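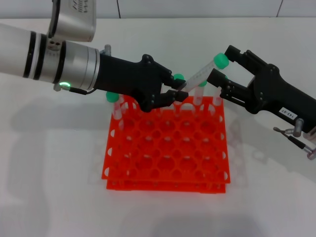
Leidy Marulanda asked whether she could order the arms first and sort out the table afterwards, as the arms have the longer wait. Please do the table first, Leidy! A bench that turns out to be too shallow will cost you far more time than a late delivery, and the sizes you need are all in this section. Order the arms the same week if you like, once step 4 is done.

Section 3. Planning and budgeting for a two-arm tube handling bench

Read this before you ask anyone for a quote. It covers the bench, the two arms, the grippers and the small parts that get left off the first order. Installation starts in section 4. Two-arm work is a lovely thing to plan for, and most of the planning can be done with a tape measure and a pencil.

3.1 Before you start

You will need:
A floor plan of the room, or a sketch with real measurements on it
One of each type of tube you mean to handle, with its cap
One of each rack
The name of the person who signs for electrical work in your building

Bring the real tubes. Catalogue drawings leave out the rim of the cap, and the rim is where your gripper will be working.

3.2 Working out what to buy

1. Write down each job in one sentence. "Lift a capped tube from the rack and pass it to the second arm" is a good one. "Sample handling" is too wide to price.

2. Mark each job as one-arm or two-arm. Passing a tube across, holding a tube while the cap is turned, and turning a tube round to read its scale all count as two-arm jobs. If every line on your list says one-arm, stop here and use the single-arm guide. You will save a good deal of money and bench space.

3. Choose a gripper for each side. They don't have to match. A hand-style gripper on one arm and a parallel-jaw gripper on the other is a very good pairing for tubes: the first takes the tube low down, and the second has a straight run at the cap end. Two parallel grippers cost less to keep in spares, so price both ways.

4. Measure the bench. Place the rack where you would like it, then mark out the reach of each arm from its mounting point, using the figures on the maker's data sheet. The two areas must overlap over the rack and for a hand's width on every side of it.

5. Check the height. A tube leaving the rack has to clear the caps of the tubes still standing there. Tall racks use up headroom quickly, so measure with the rack full.

6. Ask for quotes on the whole list at once, delivery included.

Note: Pale bench tops show spills and dropped caps well, but they can bounce a lot of light back at a camera. If your system uses one, try the room lights at the time of day you plan to work. Our Brunimthorpe bench was fine at 9 in the morning and hopeless by 3 in the afternoon until we fitted a blind.

CAUTION: Do not fix the arms to a bench on castors, even locked ones. The position of each arm relative to the other must stay the same from one day to the next.

3.3 Setting the budget

Split the money under these headings and keep them apart until the order is placed.

Arms and controllers
Grippers, with fingers
Mounting plates, brackets and fixings
Cables, connectors and cable clips
Bench and any building work
Racks, tubes and caps for practice
Training time
Spares

The mounting and cable lines look dull, and they are where our own plan went wrong. Orlando Pacheco priced ours from the Guzmán list and came out at £233 for brackets and clips on one arm. We doubled it for the second arm and forgot that the two grippers took different plates. The corrected figure for plates, brackets, cables and clips, both sides, was £3,577. The arms themselves came in exactly as quoted.

Note: Ask each supplier which cable leaves the wrist and on which side. A cable on the underside needs slack for the full turn of the joint and must stay clear of the rack. Get the length confirmed in writing.

Practice stock deserves a proper line of its own. Buy racks of the same type you will use for real work, and capped tubes to go in them. Fill them with water for the first runs. You will get through more caps than you expect, and watching the first clean handover is worth every one of them!

3.4 Comparing quotes

1. Put the quotes side by side under the headings in 3.3. Endis quotes grippers with fingers included; Guren lists fingers as a separate item. Neither way is wrong, but the totals can't be compared until you have moved the lines about.

2. Ring the supplier about anything marked "as required". Ask for a number.

3. Check the warranty start date. Some run from dispatch, so a pair of arms waiting in a store room for a bench is using up its cover.

4. Ask for a demonstration with your own tubes. Rostyslav Hrynyshyn took ours along in a sandwich box and found that one set of fingers slipped on the smooth part below the scale. We changed the fingers before ordering.

5. Set aside two spare sets of fingers per gripper.

CAUTION: A demonstration at the supplier's site does not replace your own risk assessment. Complete form B before the arms are powered up in your room, and keep hands out of the space between the grippers whenever either arm is live.

3.5 Order of purchase

1. Bench and electrical work
2. Arms, controllers and mounting plates, on one order
3. Grippers and fingers
4. Cables and clips, once the plates have arrived and been measured
5. Practice racks and tubes

Label both grippers as they are unpacked, and enter the label numbers in the table at the back of this manual. Spare parts are ordered against them.

Questions about this section go to Amparo Salazar.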